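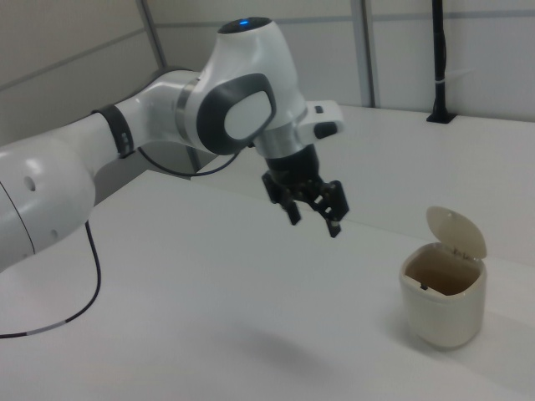

Old LPs pick up most of their crackle from dust, and a wash by hand gets rid of a lot of it. Clear a flat surface first, a white tabletop if there is one, as dark grit shows up well against it. Mix 50 ml of isopropyl alcohol into a quart of distilled water with 2 drops of dish soap. Keep the label dry – a jar lid held over it works fine.

Wipe with a microfiber cloth, following the grooves and never across them. Rinse with plain distilled water and stand the record in a dish rack until dry.

Don't use this mix on 78s. Alcohol eats shellac.

Put the record back in a new inner sleeve. The old paper ones shed, and Jessie Lamont replaced some 846 of hers last January. Write the title on the corner of the sleeve in pencil before the record goes in.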